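Puvau bench notebook, July 2026
Gripper 22 – false grip on foil and crushed items

Fault first logged in March, back again after the Sembiring firmware went on. Fingers close on a crinkled wrapper, the current threshold trips early, controller reports GRIP OK, item stays on the table or slides out on lift.

Ran the Nellham object list on the striped cloth. Log 3114 holds the full set. 71 false OKs in 2000 closures, nearly all on foil. Rigid boxes clean. Crushed cans mixed, worse when the pad meets a fold edge.

Checked: pad seating, finger screws, encoder zero. No change. Swapped the left pad for a new Julard one – no change either. Threshold is the same value as before the update, but the filter window got shorter, so a crackle in the foil now reads as contact.

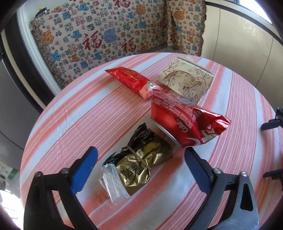
Can we fix this by raising the threshold alone?
Raising it hides the foil fault but crushes the thin boxes, so the filter window has to go back to the old length first.

Safety note: after a false OK the arm moves at loaded speed with the fingers still driving shut. Keep hands out until the drive light is off. E-stop tested before the run, fine.

To do: restore old filter, repeat foil items only, ask Sembiring for the change list.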